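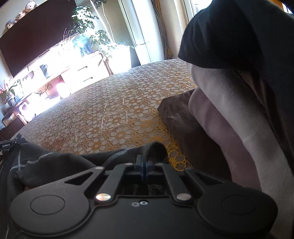 ## Re: Bedspreads on the bed while you fold?

Hi all,

Lertchai asked:

> I always fold the dark laundry on the bed and I always end up with fluff all over the spread. Do you take the spread off first, or cover it? Mine is a heavy quilted thing and I can hardly lift it.
>
> Lertchai Sombatkul

Oh, I love this question, and I'm firmly in the leave-it-on camp! My spread is the yellow and white one with the interlocking circles, and it's on the bed for every load - black clothes included. I bought it in May at the Essien market after walking past the stall 2 times, and I still get a little thrill when I come into the room and see it.

What works for me (your quilt may have its own ideas):

- Shake every black piece out over the tub before it comes anywhere near the bedroom. This gets rid of more fluff than any roller I've owned.
- Put the brown cushion over to one side of the bed and leave it there. I used to move it from spot to spot as I went and it drove me up the wall.
- Sort darks first, while you still have the energy to look at seams. Black on black is hard on the eyes in the evening, so I open the curtains or wait for morning.
- Big soft things go last. If you start with the hooded stuff it takes over the whole bed and you can't find a sock for love or money.
- Check for tags that have flipped to the outside. I wore a shirt inside out to lunch at Wanpen's once and she let me get all the way to dessert!

For an openwork spread like mine, watch out for zippers and hooks. I zip everything up before it lands. A snag in one circle can pull the next one along with it, and fixing that with a crochet hook took me 6 evenings (I did enjoy it, though).

Lertchai, could you fold your quilt back halfway and work on the sheet? Tin-yau does that with his and seems happy.

Also, does anyone still have the washing notes for yellow cotton that Nipon sent around? I've lost my copy and would love to read them again.

Happy folding,
Surachet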